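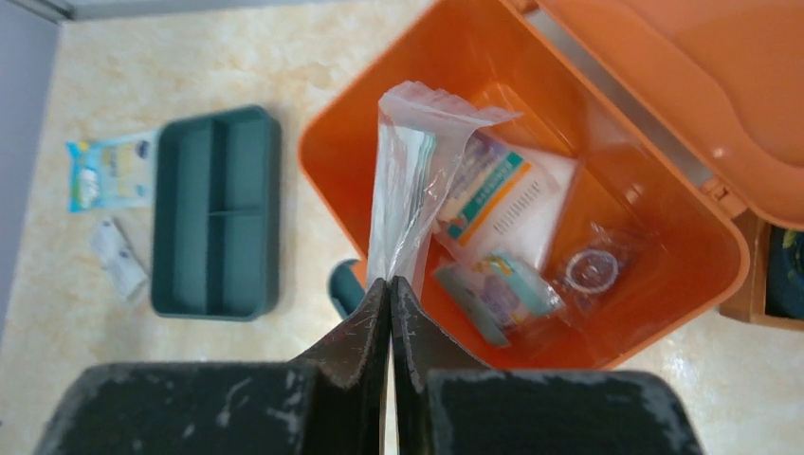

Wrist view at the open orange box, with the bagged items still inside.

Recording Sorting Examples at the Stenwood Station

This page sets out how operators record examples for the Oko sorting policy. Each example is one complete transfer of one item, guided by hand from the leader arm.

1. Start the Carketti recorder and confirm that the wrist view is live. Both fingertips must be visible.
2. Arrange the items. Change their positions and angles between examples – a fixed layout teaches the policy very little.
3. Bring the open fingers over the item and pause briefly before closing.
4. On bags, grip a corner or an edge. Lift slowly and keep the bag within view.
5. Release the item, withdraw the fingers and stop the recording.
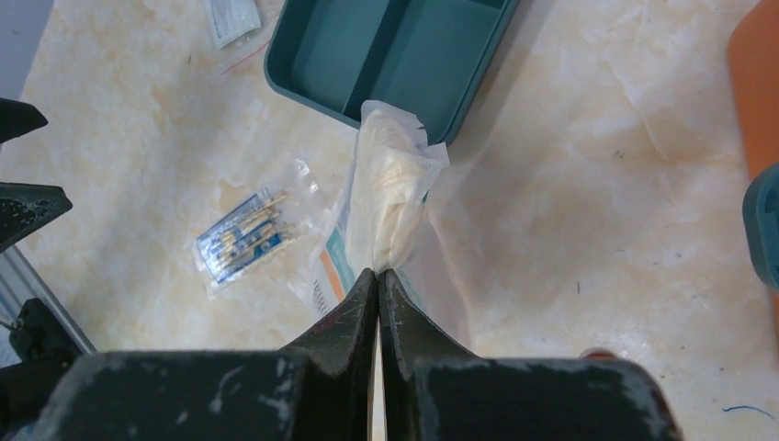
Page last changed: November, revision 20

Clear plastic needs particular care. The fingers may be closed on a corner, as in the second view, while the contents remain bunched farther up the bag. Operators should not correct such a grip in haste. A slow second attempt is a valid example and should be kept, marked "regrasp."

Discard a recording only if the arm faults or the wrist view drops out. The target for each item set is 600 examples. The current set holds 359, of which 301 have passed review in Qaisi. Upload new recordings before the station is shut down, and enter the item set number in the notes field.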